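Orar: Corner Assignment and Tension Control for Two-Arm Cloth Handling
Project report, Zhuoran Cui
21/09/2024

3. Software structure

The Orar stack has three processes. Oltix handles perception and publishes a cloth mask, candidate corners and a confidence value per corner. Hao is the planner. Brustau is the low-level controller, which was taken over from an earlier course project and changed only where noted in 3.3. Messages between Oltix and Hao are timestamped at image capture. In the April version they were stamped at publication, and the planner worked from stale corners whenever the mask took longer than 300 ms.

3.1 Corner assignment

Each arm is assigned one corner by minimizing total travel, subject to a check that the two paths do not cross. Ties go to the left arm. The assignment is frozen once either gripper closes. 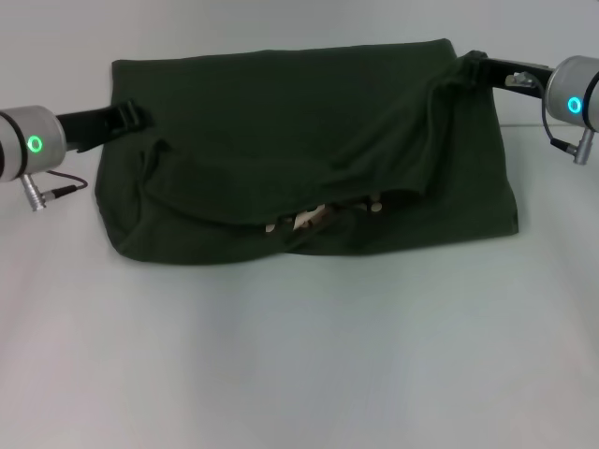

Hao treats the cloth as a single sheet at table height, and this assumption fails when objects lie underneath. With the green cloth held at both upper corners, light wooden pieces show through the gap near the lower edge and the fabric over them is lumpy. The mask follows the outer contour and has no notion of what supports the cloth. The diagonal fold across the middle adds a second problem, as its edge can score higher than a true hem in the corner detector. We added a height residual term to the corner score and rejected candidates lying on interior edges.

3.2 Training data

The corner detector was trained on 1,530 labeled images, with 379 held out for testing. Labels were made by one person, so agreement between annotators was not measured.

3.3 Tension control

Brustau originally ran both arms in position mode. Small errors in corner position then went straight into fabric tension. The revised controller keeps the left arm in position mode and runs the right arm in admittance mode along the line between the grippers. The force setpoint is 2 N. Wrist force readings are low-pass filtered, and gravity compensation is updated after each grasp.

Open issues: the filter delay has not been characterized, and a slip at one gripper is only detected through the drop in force.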